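Course: Animals, Sport and Society
Handout 4: Traditional sports with animals – the case of the Skostau ram contest

1. What we cover in this unit

In the last unit we spoke about horse racing as a modern industry. Now we turn to a smaller and older form. In the town of Skostau, every October, owners of rams bring their animals to a ring behind the market and let them meet head to head. The contest is loved by many families in the region and disliked by many others. You do not need to have an opinion before the seminar, but you should be able to present both sides in a fair way.

Please read sections 2 to 5 before we meet. Section 6 has the tasks.

2. The form of the contest

The ring in Skostau has a diameter of 38 metres and a floor of pressed earth. Two rams of similar weight are led in from opposite sides. The owners let them go at the same moment, and the animals run and strike with the horns. A ram loses when it turns away and walks behind the white line. The judge can also stop a bout earlier, if one of the animals is bleeding or stands in an unsteady way. No bout may have more than 60 strikes.

In Risten, on the other side of the valley, the rules are older and were never written down. There the owner alone decides when his ram has had enough. Keep this difference in mind, as we will come back to it in section 4.

3. Who takes part, and why

The entrance fee is small and the prize is a bell with a leather collar. Most owners do not earn money from the contest itself. The value is in the breeding: a ram with a good name will be asked for by other farms in the following season. For this reason some authors describe the contest as a kind of fair, where the public sees the quality of the animals.

Betting is forbidden in Skostau, but it is known to happen. In Gezer it is allowed, with a limit for each person. Students often ask if betting changes how the animals are treated. The material we have is thin, and I would be careful with strong claims.

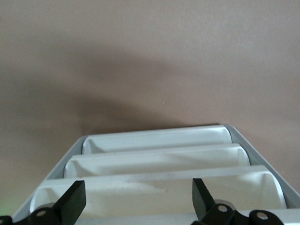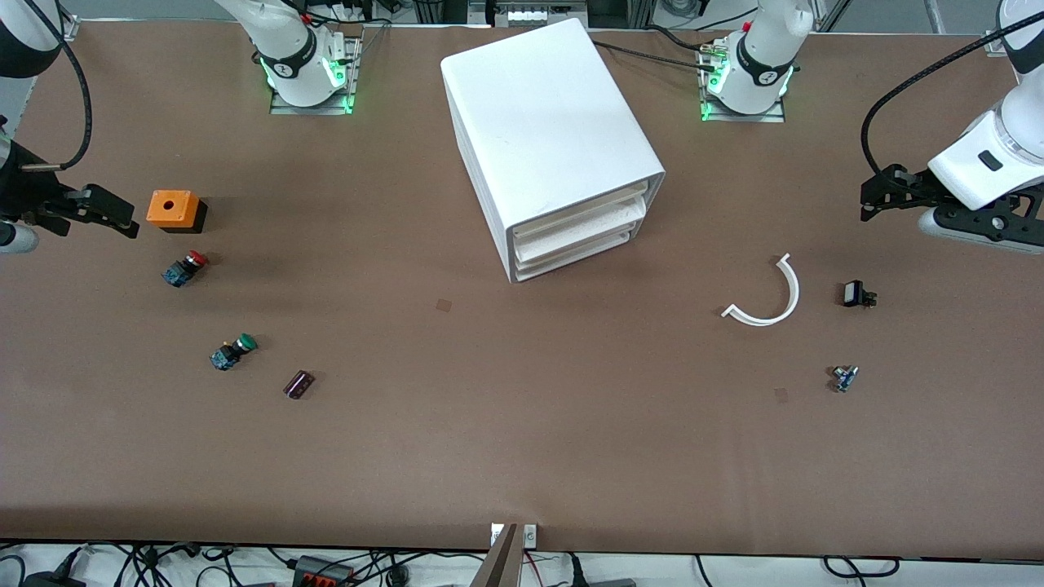 4. The debate on welfare

The main arguments against the contest are these:

The animals cannot agree to take part.
Injuries to the neck and the skull are not always seen from outside.
Transport and noise are a burden, also for rams which never enter the ring.

The main arguments in favour are these:

Rams strike each other in the field without any help from people.
A written rule and a judge give more protection than a free meeting in the hills.
The contest keeps a local breed alive – the Rustari sheep, of which 969 were registered at the last count.

Note that the first argument in favour is weaker than it looks. In the field a ram can leave when it wants. In a ring with a fence, under the eyes of 200 people, this is much harder.

5. Terms to know

Bout: one meeting of two animals, from release to the decision.
Turning: the moment when a ram shows its side and moves away.
Second: the person who enters the ring with the owner and holds the rope.
Closed ring: a ring with a full fence, as in Skostau. Risten uses an open ring with a fence on three sides only.

6. Tasks for the seminar

a) Compare the rules in Skostau and Risten. Which one gives more power to the owner, and what follows from this for the animal?

b) Choose one argument from section 4 and write one page against it, also if you agree with it.

c) Find a traditional sport with animals from your own country. Bring the rules, if they exist in writing – a translation in simple English is enough.

Texts for task b) should be handed in before 10 in the morning on the day of the seminar.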